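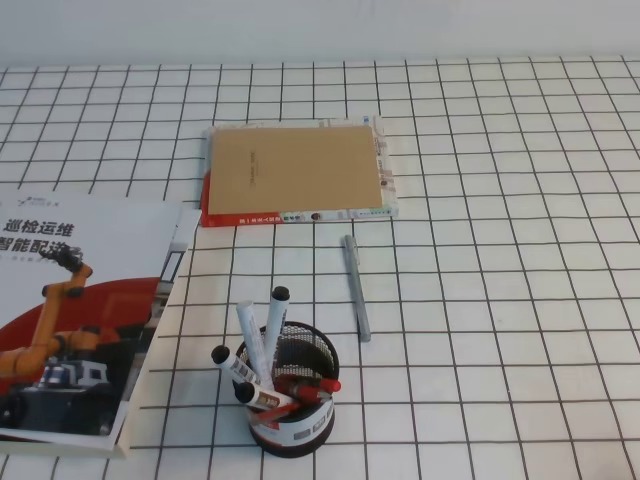 Do we buy the second gripper this year or wait for the new budget in July?
Wait until July, and spend what's left this year on spares and a proper bench.

22 Nov 2023
By the Dasdale bench crew

I'm writing this down while it's fresh, mostly so that whoever picks up the purchasing sheet after the summer break doesn't have to go through the whole argument again (and so I don't either, if it's me!). We have had two quotes in for the gripper. Stileo came back at $1,720 with the mounting plate and cable, and Birine at $1,038 for the gripper on its own. I got very excited about the Birine price for a good half hour, until I read their email properly and saw that the plate, the cable and the freight are all extra and they won't put a figure on the freight until we order. I've asked them again, nicely.

There's also the matter of fingertips. We go through them faster than I budgeted for, and I'd be much happier with a drawer of spares than with a second gripper sitting on worn-out pads. Lại has them in packets of 2, and I'd like to get enough packets to see us through winter. I haven't had their price in writing yet, so there's a blank in the sheet next to their name. Please leave it blank until the email comes and don't copy last year's figure across.
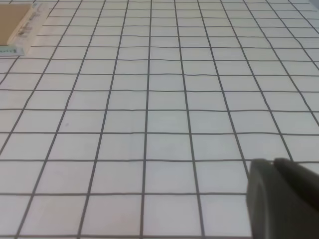 Bench and small things

The bench money is separate, thank goodness, and has to be spent or lost. My list so far is a second light, a decent set of clamps, cable trays for under the bench, and another length of grid covering so we can swap it when the first one gets grubby. I've put $100 against the covering, including postage. If there's anything over I would love a stool with a back on it, though I realise that's me being hopeful.

Storage keeps getting bumped down the list and I'd like it to stop. A shelf with labelled tubs would do, nothing flash, and we could probably talk the workshop next door out of one of theirs if we offered to carry it.

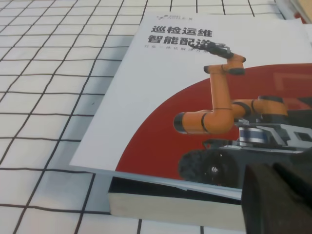

The bigger question is whether we plan for a mobile base at all, and I go back and forth on it. We'd need floor space, a charging spot and somebody with the hours to look after it, and the purchase price is only the start of that. The brochure with the orange arm on the dark mobile base makes a lovely cover, I'll give it that, but the title is inspection and operations and intelligent delivery, and our work is all done at a table. I can't write a justification around delivery when we have nothing to deliver further than the end of the bench. So my suggestion is one line in the July request asking for money to hire a base for a month, with the purchase left for the following year,

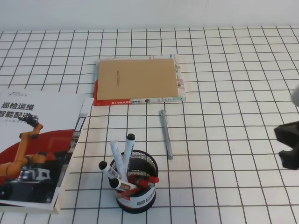
and even the hire line should have the floor measured before it goes in. Last time we left the measuring until after the paperwork and ended up rewriting most of it, and I'd rather spend an afternoon with a tape than go through that again. The doorway wants checking too, and the ramp.

Still to do on my side: chase Birine for freight, get the Lại price in writing, ask Stileo how long they'll hold their quote (I'm hoping for well past July, but I haven't asked yet), and find out which account the clamps come from. If anybody has a strong feeling about the light, please tell me before I order it. I'm leaning towards the one on the long arm, as it can be moved to the other bench when we need it there.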